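Celtstead Community Help > Workshops and Small Automation > Buying and Budgeting

Budgeting for hand-held grippers for a clothes handling project – what have I missed?

Posted by wrenandrivet

Hello all, I've been lurking for a while and this is my first go at posting, so be kind!

I help run a small clothing reuse project. We take in bags of clothes, sort them, fold them and send them out again, and we've got a bit of money set aside to look at whether an arm could do some of the dull bits in a year or two. The plan is to start by recording people doing the jobs with hand-held grippers, then use those recordings to train something later on. So no arm yet, only the hand-held tools, the cameras that go on them and somewhere to keep all the footage.

I've got 2000 pounds for the first round and it has to be spent by the end of November or it goes back in the general pot. I've had two quotes so far. Moltura do a ready-built gripper with a camera mount, and at their price I could have 3 of them and not much else. Heffernan sell theirs as a kit. I could get 5 for the same money, but I'd be putting them together on my kitchen table, and I am not what you'd call handy.

What I'd like to know:

Is it better to have fewer good ones or more cheap ones when you're starting out?

Do the soft pads on the fingers wear out, and should I be budgeting for spares from day one?

Has anyone worked out a sensible amount to put by for storage? The footage is going to pile up and I've currently got one elderly laptop and a lot of hope.

Most of what we'd be picking up is jumpers, coats, bedding, that sort of thing. Nothing hard, nothing breakable. We'd be working on beds and tables, mostly in ordinary rooms with ordinary clutter.

Thanks in advance, and sorry if this has been asked a hundred times. I did search but everything I found was for factories.

pegbasket_liz
Regular member

Ooh, I can help with this one a bit, as we went through the same sums last winter and got some of them badly wrong.

Get fewer, and get them built. I know 5 sounds a lot nicer than 3, but think about who's going to be holding them. We bought kits (not Heffernan's, a different lot) and I spent every evening for weeks doing up tiny screws, and then undoing them again when the fingers didn't meet in the middle. Two of ours never did close properly. If the two sides don't come together evenly you get one pad doing all the work, and with cloth you really notice it, the top layer slides and the rest stays where it is. Your people will get fed up and start cheating with their other hand, and then the recordings are no use to you.

Also, and I wish I'd thought of this, matching tools matter more than lots of tools. If every gripper feels slightly different you'll end up with everybody fighting over the good one anyway.

Pads – yes, budget for spares. Ours went shiny first and then started to lift at the ends. Denim and zips were the worst for it, jumpers hardly bothered them. I'd order one spare set per gripper with the first order so you only pay the postage once. Ask Moltura whether the pads screw on or are stuck down, because stuck down ones are a pain and you'll be scraping off old glue with a butter knife.

On the clothes themselves, do put a bit of thought into colour before you start. Black things are a nuisance. A big black hoodie in a heap has no edges you can easily make out on camera, and if your tool is black too then all you've really got to go on is the pads. We ended up asking for a brighter colour of pad next time we ordered. It didn't cost any extra, so it's worth asking. And put a light coloured sheet down underneath. You'll have one already, so that's one thing off the budget!

Oh, and lamps. We forgot lamps completely. Things moving quickly under a dim ceiling bulb come out as mush. Two cheap floor lamps sorted us out, and I'd put those well above a fourth gripper.

dogend64

just get the kits mate. it's a few screws. watch a video

tallowmere
Regular member

I'd go with Liz on nearly all of it, though I'll stick up for the kits a little. I've built 9 grippers now for one thing and another, and the first was dreadful and the rest were fine. If you've got somebody in the project who likes that kind of job, the kit saves you money and it also means someone in the building knows how to mend it. With the ready-built ones you may find you're posting them back for every loose pivot. Ask both firms what happens when a link snaps, and get the answer in an email. A firm that sells single links is worth paying a bit more for, in my book.

What I'd do with your money, for what it's worth, is not spend all of it on grippers whichever way you go. Buy 2 built ones and put the rest into the boring stuff. My list would go something like this:

Storage first. Get two drives of the same size and copy everything to both. I lost an entire fortnight of towel folding to one dropped drive and I'm still cross about it. I won't give you a figure as it depends so much on your camera settings, so do one full afternoon of recording, see how much space it took, and multiply up from there before you order anything big.

Memory cards. Buy more than you think, and label them with a paint pen.

Batteries and a charger that takes several at once. You'll be stood about waiting otherwise.

A decent table or a couple of trestles if you haven't got them. Beds are fine for coats and bedding (and it's how things lie about in real homes, so you want some of that) but leaning over a mattress with a tool in your hand all afternoon does your back in. Mix the two. I had mine from Skuvwood, who do a plain trestle with legs you can set at different heights, and they've been solid.

Then people's time. I know yours may be giving it for nothing, but put a line in the budget for it anyway, even if it's tea and bus fares. It's the bit that runs out first. An afternoon with a gripper is harder on the wrist than you'd expect and you'll want to swap people over often.

One other thing on the clutter. Please don't go tidying the room up specially! I did that for the first month, all bare walls and clear floors, and then had to go back and do a good chunk of it again with shelves and piles of folded stuff about the place. Leave the blankets on the bed, leave the shelves full. It costs nothing and you won't have to repeat yourself like I did.

As for the end of November, ring both of them now and ask about delivery before you ask about anything else. If your pot needs an invoice dated before the cut-off, most small sellers will do you one when you order, but check that your lot are happy with that before you lean on it. And if Moltura can't do it in time, get one Heffernan kit and see how you get on with it. You might surprise yourself, and if you don't, you've still got most of your money and a fair idea of what to ask for next.

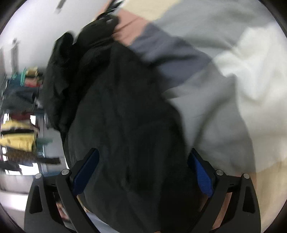
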